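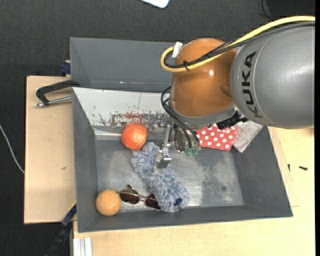

Gray open-topped bin holding a small assortment of objects, among them a red-orange ball and a piece of fuzzy fabric. The paint on the far inner wall is scraped and chipped.

Open-topped bin

An open-topped bin is a rigid container with a floor, upright or sloping walls and no lid, used for keeping loose items together where they can be seen and reached from above. It is one of the most useful storage forms ever devised, and one of the least changed. Bins of this kind turn up in workshops, sorting rooms, school gyms, thrift stores, mudrooms and playrooms, and a good one can move through several of these places in its lifetime.

Form and materials

The walls of a bin may be straight or may lean outward toward the rim. Straight walls give the most room for a given footprint. Sloping walls lose a little of that room but guide small things back toward the middle of the floor, a wonderful help when the contents are round. Many bins combine the two, with a sloping panel on one side.

Sheet metal, molded plastic, wood and heavy cardboard are all common. Metal bins are often painted on the walls and left bare on the floor, where paint would wear away first. A bare floor slowly picks up a character of its own – cloudy patches, specks and small dark stains that no amount of wiping will shift. Gray is a favorite color for the walls, as it hides scuffs fairly well and lets brightly colored contents stand out beautifully.

The Grovstead pattern

Collectors of shop furniture have a special fondness for the metal bins made at Grovstead by the Rautiainen works. The best known is the model 704, sold with a painted body and an unpainted floor, and rated to carry 80 pounds. It came with a rolled rim that was kind to the forearms of anyone reaching in. The town of Iltow ordered 200 of them for its school sports closets, and many ended up in private garages when the closets were refitted.

A later version added a second rim fold for stiffness. The two are easy to tell apart by running a thumb under the edge.

Mixed contents

Although bins are usually sold for one kind of item, they really come into their own with mixed contents. Hard and soft things behave very differently in the same space. A ball rolls until it meets a wall or a neighbor, while a cloth or a soft toy stays where it lands and stops other things from rolling. Experienced sorters often put a piece of fabric in first for exactly this purpose.

Depth matters too. In a shallow layer every item can be seen at a glance. Once things are piled more than 2 or 3 deep, the small ones sink, and finding a particular item means lifting out the large ones. The Stemonow toy library, a great believer in bins, keeps its shelves stocked with shallow ones and empties each of them every Saturday.

Wear and care

Wear usually shows along the lower part of the walls, in a band where contents knock and rub. Paint there may chip down to an undercoat or to the metal, leaving blotches of different colors. Brownish-red patches deserve a closer look, as they can be rust or simply an old primer showing through. Primer feels smooth under a fingernail, while rust is rough and leaves powder behind.

A chipped wall can be sanded lightly, wiped down and touched up with enamel. Floors are best washed with dish soap and dried right away. Some owners leave the marks alone – a scuffed bin is every bit as good at holding things as a new one, and the old paint is part of the fun.

See also
Crate
Drawer organizer
Hopper
Toy box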